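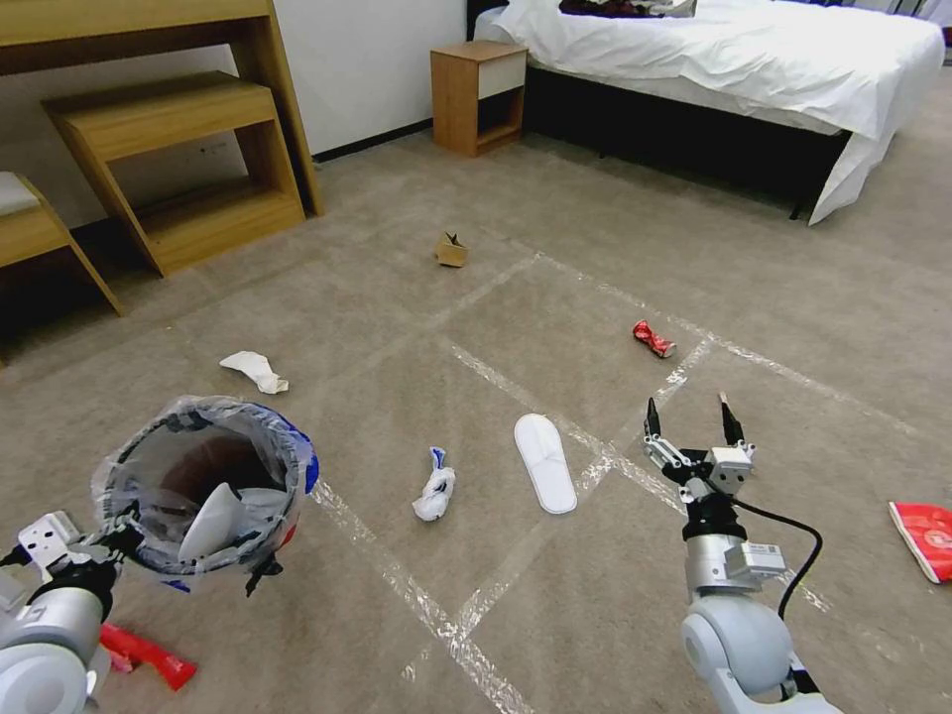 ## 3. Measurement of the Blade Antenna

### 3.1 Antennas and ground planes

Two blade antennas for the transponder band were tested. The first, supplied by Pirnska, is a quarter-wave element potted in a molded shell, with a two-stud mount and a BNC connector. The second, from Siton, uses the same stud spacing but has a top-loaded element, so the blade is shorter for the same resonance. Both are sold for DME and transponder use on light aircraft. The units were bought through normal supply channels and were not tuned or selected before the test.

Each antenna was mounted at the center of a flat aluminum sheet. The paint was removed under the baseplate and the joint was closed with the gasket supplied by the maker. Stud nuts were tightened to the value on the installation sheet. We then repeated the whole set of readings on a curved sheet, rolled to match the belly skin of a small single-engine airplane.

### 3.2 Cable and calibration

The analyzer was calibrated at the end of the test cable with an open, a short, and a load. The same cable was used for every run. Moving the cable after calibration changed the phase reading, so it was tied down along its full length and left in place between antennas. A ferrite sleeve was fitted close to the connector to reduce current on the outside of the shield. Without the sleeve, the dip in return loss moved when a hand was placed on the cable. With the sleeve in place the shift could not be separated from noise.
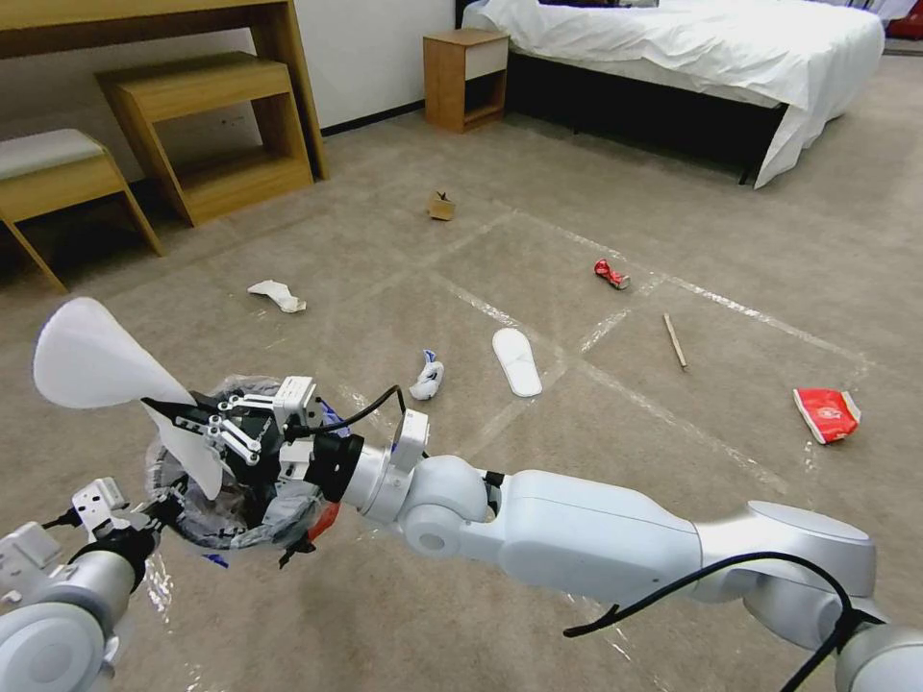
### 3.3 Effect of the mounting surface

Figure 7 gives the return loss of both antennas on the flat sheet and on the curved sheet. On the flat sheet the Pirnska unit stayed within its published limit across the band. The Siton unit met its limit at the transponder frequencies but came close to it at the upper edge of the DME range. The curved sheet lowered the resonant frequency of both antennas. The change was larger for the Siton unit, as expected from its narrower bandwidth.

**Figure 7.** Return loss against frequency for the two blade antennas. Solid lines: flat sheet. Dashed lines: curved sheet.

Figueroa reported a similar downward shift for whip antennas but gave no values for blades. The Colport installation notes advise keeping the baseplate gap closed on curved skins and do not discuss tuning. In our runs, leaving the gasket out had a greater effect than the curvature itself. The baseplate then touched the sheet only along its centerline, and repeated readings no longer agreed after the nuts were loosened and tightened again. 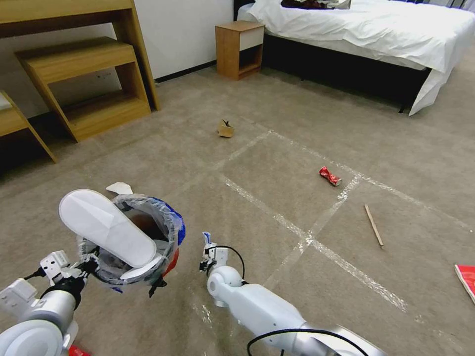 1446

The poor repeatability was traced to the bonding path. When a strip of conductive foil was placed under each long edge of the baseplate, the readings settled and matched those taken with the gasket. All results in the next section were therefore taken with the gasket fitted. The authors thank Chun-yin Kan for cutting and rolling the test sheets.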